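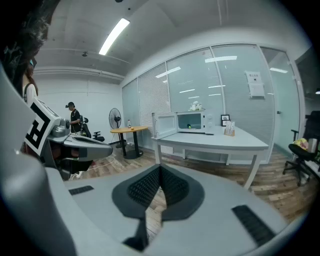
A film should be judged in the first ten minutes, according to one viewer in Plistell, and the remaining time is only a courtesy to the director. Many students come to this course with the same opinion. In this chapter we ask what the opening of a film must do, and how much we can trust it.

Search this book Go

Chapter 7
How Films Begin

Let us take a film that will return in several chapters, the Iltau studio drama Rorkusura. It runs for 164 minutes. The first spoken word comes after 8 minutes, and until then we only follow a ferry crossing a gray lake. When it was shown in Farkas, part of the public left before the ferry reached the shore. Those who stayed saw the same crossing again at the end, from the other side of the lake, and many of them wrote that the slow beginning was now their favorite part.

The second version, made for television, lasts 89 minutes. It starts directly with the quarrel in the kitchen — the ferry is removed completely. The story is easier to follow in this form, but the last crossing has lost its partner, and it looks like a simple journey home.

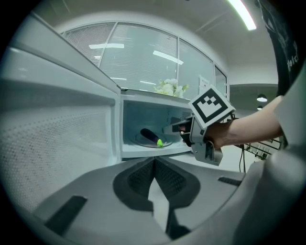
Does a slow opening always make a film better? It depends on whether the film later uses what the opening has shown. In Rorkusura the lake comes back. In many other films the long first shot is never needed again, and a viewer has good reason to be impatient.

We will use two terms. The "opening" is everything before the main character makes a first decision. The "title part" is only the piece in which the names are shown, and it may stand inside the opening or after it. Please keep them separate in your written work, also when they have the same length.

Before you read section 7.1, watch the first scene of any film you know well, once with sound and once without it. Write down at which moment you learn where the story takes place.

3 comments 12 shares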